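Beschaffungsplanung (Handgreifer-Arbeitsplatz)

Die Beschaffungsplanung für einen Handgreifer-Arbeitsplatz umfasst Auswahl, Budget und Terminierung der Geräte, mit denen Personen Greifbewegungen für die Robotik vorführen. Teilgebiet der Investitionsplanung, Abgrenzung zum Laborbau unscharf.

Kostenblöcke
Greifer (paarweise), Tisch, Gestell, Kabel, Sortiergut. Im Plernus-Leitfaden nach Halonen: Greiferpaar 3000 Euro, Klemmen 42 Euro, Textilien und Einsätze 80 Euro. Kabelwege werden oft vergessen -- Nachkauf teuer. Ersatzbacken gleich mitbestelen.

Ablauf
Bedarf klären, Angebote einholen, Probeaufbau, dann erst Rahmenvertrag. Bei Braltum lief es umgekehrt, Folge: Restposten von 911 Euro, nicht zurückzugeben. Lieferfrist einrechnen, Bestellschluss meist April.
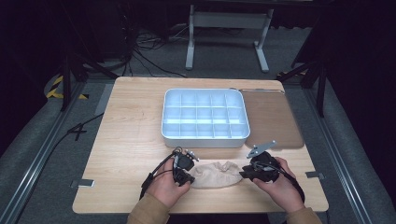 Arbeitsplatz mit zwei Handgreifern, Stoffstück und Facheinsatz (drei mal fünf Fächer)

Kritik
Lindqvist hält Pauschalen pro Platz für unbrauchbar, Verschleiß der Backen fehle darin völlig. Savolainen widerspricht -- bei kleinen Stückzahlen seien sie ausreichend genau. Einheitliche Vorgaben gibt es bisher nich.

Siehe auch: Skurkeo, Folgekosten, Probeaufbau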